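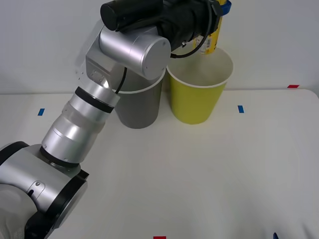

Buy the arm first and work out the rest later, Rangel wrote under my last column, because the arm is the only part that matters. I disagree, and I think the comment explains why so many small shops blow their budgets.

When we planned our bench at Tolulard, the arm was one line on the quote. The other lines were gripper fingers, tape, table, mounting, spare cables and staff hours. The staff hours were the line we got wrong. We wrote down 205 for the first quarter and used 278. Most of that went on small sorting jobs with bottles and cups.

My view is that you should write the task list before you ask for a single price. If the job is a drink bottle standing on a table, say so, and say how wide the bottle is. A vendor can quote fingers for that.

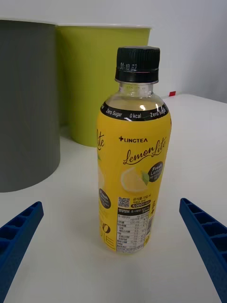 What a cheap table buys you

We got two table quotes, one from Curia and one from Uvar. The cheaper one was a plain white top, and I would pick it again. Colored tape marks the positions and can be moved when the job changes. An expensive fixture plate would have locked us into a layout we dropped after 4 weeks. 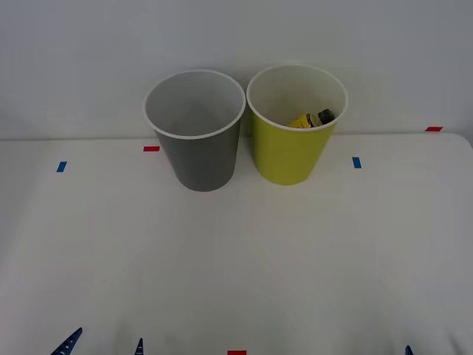 Gray and yellow-green cups, small bottle in the second.

I would also put 3 months of consumables in the first order. Paper cups get crushed and tape peels. These are small sums, but a purchase request for tape takes as long to approve as one for a motor.

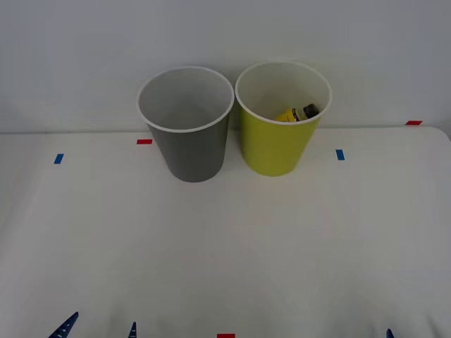
When to buy the second arm

Wait until the first one has a full week of work on the calendar. We ordered ours too early, and it stayed in its crate until December.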